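Levwood Bin Cell, Set-up and Care Guide
Section 4: Seating the Bin and Checking the Pick Area
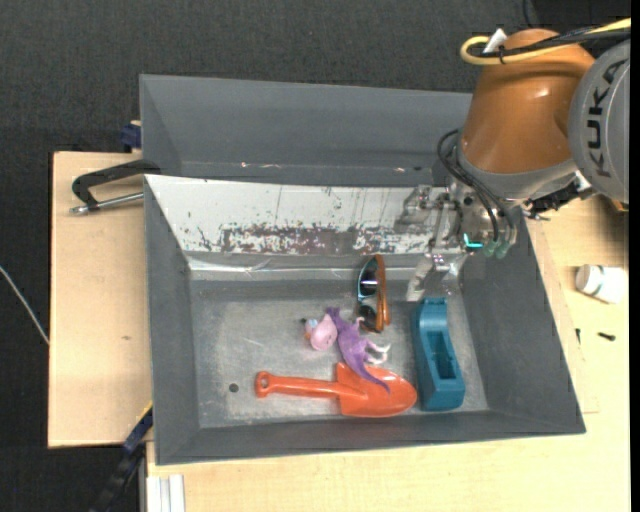
Figure 4-1. Bin clamped to the table, with the arm over the mixed test set.

4.1 Scope

This section covers the mounting of the gray pick bin, the check of its floor and walls, the dressing of cables at the wrist, and the first slow moves into the bin. It applies to cells with a KUKA arm and a two-finger gripper. For cells with the Vorneo suction head, use Section 5 in place of 4.4 and 4.5.

Complete Section 3 (arm base and table leveling) before starting. Plan for 20 minutes if the bin is already on the table. A full bin change takes longer and calls for a new bin map, as described in 4.6.

CAUTION: Set the arm to hold and press the emergency stop before placing hands inside the bin. Releasing the teach pendant switch does not replace this step.

4.2 Tools and parts

C-clamp with screw rod
Table clamps, dark blue, as supplied in the cell kit
Soft brush and dry cloth
Steel rule
Bin gauge block, part 513
Cable ties, releasable type only
Test set, mixed objects (see 4.5)

4.3 Seating and clamping the bin

1. Clear the bin. Put the test objects on a shelf or in a box away from the table.

2. Brush the tabletop where the bin will sit. Grit under one corner will tilt the floor enough to upset the low picks.

3. Set the bin on the table with the raised backboard on the far side, facing the operator position. The sloped walls must face inward on all four sides.

4. Slide the bin until its left edge lines up with the scribed mark on the table.

5. Fit the C-clamp over the left edge of the table. Turn the screw rod by hand until it stops, then one quarter turn more.

6. Fit the dark blue clamps along the left side of the bin. Tighten each a little at a time.

7. Push the bin firmly from the right, then from the front. If it shifts, loosen everything and go back to step 4.

NOTE: Do not overtighten. A bowed wall changes the wall angle stored in the bin map, and the gripper will touch the wall on edge picks.

8. Place the gauge block on the bin floor at each corner in turn and jog the arm to the matching check point. The gap under the closed fingers must be the same at all corners. If one corner differs, check the table level (3.4) before adding any shim.

4.4 Floor, walls and metal sheet

Inspect the bin at the start of each week. On cells in daily use, Tuesday is the usual day, after the Monday backup has been confirmed.

1. Wipe the floor with a dry cloth. Scuffs and worn patches are normal and need no action. Replace the bin if a finger catches on a raised edge.

2. Check any hole in the floor for cracks running outward from it. A clean hole may stay in service. Small parts must not be used in the test set if they can drop through it.

3. Inspect the metal sheet on the far inner wall. Reddish-brown speckles and dark streaks affect looks only. Leave them alone if the sheet is flat and its edges are tight.

4. Press along the top edge of the sheet. If it lifts, refasten it before running the arm.

CAUTION: Do not sand or polish the sheet while it is fitted in the bin. Metal dust settles on the floor and gets into the finger guides. Sheet edges are sharp; wear gloves.

5. Remove loose hardware and containers from the tabletop on both sides of the bin. A screw left on the table may be a screw missing from the wrist. Check the wrist fasteners against the list in Appendix B before throwing it out.

NOTE: After a sheet is replaced, run the lighting check in 6.2. New metal reflects more than old, and the depth reading near the far wall may show fault 536 until the exposure is reset.

4.5 Wrist cables and first moves

1. Inspect the cables on top of the orange joint housing. The yellow cable must keep an open loop. Do not tie it flat.

2. Look at the black cable bundles hanging at the wrist. With the arm in its lowest pick pose, no bundle may rest on the bin wall or the objects. Shorten the slack with a releasable tie.

3. Press each small green connector cap at the gripper with a fingertip. A loose cap must be reseated before power is applied to the gripper.

4. Load the test set. Use objects that differ in height and shape: a long-handled toy shovel, soft or rounded toy animals, a pair of sunglasses, and an open rectangular holder. Let some objects overlap. Do not line them up.

5. Step clear, release the emergency stop, and set the speed override to 13 percent.

6. Call the approach routine for a single object near the right side. The fingers should point downward and stop just above the object. Hold the arm there.

7. Check the space between the fingers and any neighboring object. If a finger would land on a neighbor, cancel the pick and reduce the finger opening.

8. Allow the pick to run. Repeat for each object, leaving the speed override unchanged.

CAUTION: Long handles can swing when lifted from one end. Stay outside the marked floor line until the arm has returned to its home pose.

9. Repeat steps 1 and 2 after the last pick. Cables may creep during the first moves, and a tie that was correct before the run may now be too tight.

4.6 When a new bin map is needed

Record a new map (Section 7) if any of these apply:

The bin has been replaced or turned.
The C-clamp has been removed for any reason.
The metal sheet has been refastened or changed.
The gauge block check in 4.3 gave a different gap from the last entry in the cell log.

A new map is not needed after brushing or wiping the bin, or after a change of test objects. Write the map number and the gauge reading in the cell log, then go on to Section 5 or, for two-finger cells, directly to Section 6.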